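What we spent the robot money on (and what we'd buy next time)
Student project report, two-arm tabletop handling

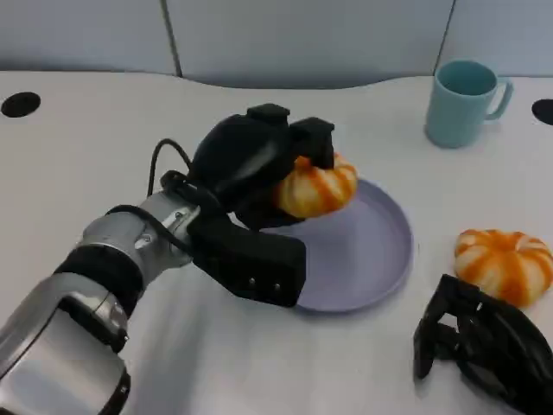

I was put in charge of the shopping list, which sounded like the easy job when we shared out the work back in August. Everyone else wanted to write the control code or set up the logging, and I thought fine, I'll fill in a spreadsheet and be done by the end of the week. Ha!

We started with a budget of £1,241 for everything apart from the arms and hands themselves, which belong to the department and don't come out of student money. That left us paying for spare parts, cables, mounting bits, things to pick up, and a box to keep it all in. It looked like loads. My first draft of the list came to well over that, mostly because I had put in a spare of every single thing I could think of.

So I went back and sorted the list by what would stop us working if it broke. Cables came out top. The ones near the wrist have to bend every time the hand turns, so I was happy to pay for decent ones. I got quotes from Homport and Šimek, and they were oddly far apart for what looked to me like the same lead. Šimek were cheaper but wanted a minimum order, and Homport would sell us two on their own, so we went with Homport and put the difference down to experience.

Fingertip covers were the next argument. We run black hands with fairly chunky fingers, and half the group wanted softer covers before we had tried anything at all. I said we should do the pick and place work with the hands as they were and then decide. I still think that was right, although I did get some looks in the meeting.

Then there were the objects, and this was the fun part of the list (also the part our supervisor queried the most). We needed things with different shapes that would sit nicely on a table, so I bought plates, mugs and a bag of mini pumpkins, the stripy orange and white sort. The pumpkins are brilliant. They're squat and ribbed, so the fingers have to cope with a surface that isn't flat, and they cost next to nothing. The whole lot, crockery included, came to £74. I'd tell next year's group to spend more here and less on brackets. A plain mug with a handle gives you a whole new set of grasps to plan for, and you can buy it on your lunch break.

Brackets were my big mistake. I ordered a set from Mesville without measuring our table properly. The top has a wavy far edge and black cable holes near it, and I'd drawn it in my plan as a rectangle, so the clamps I chose were made for a straight edge. They went back, we lost the postage, and I now own a very good tape measure.

By the time I closed the spreadsheet on 07/12/2025 we had spent £1,112. The rest is sitting there for cables, and I've asked for it to be carried over.

If I were planning it again I'd hold back a proper chunk for the second half of the project and only order the stuff we needed to get started. I'd also ask for delivery times in writing. Seltport told me "a few days" on the phone for the storage box and it was a lot more than a few. The full list with part numbers is in the appendix, with the returned brackets left in and marked.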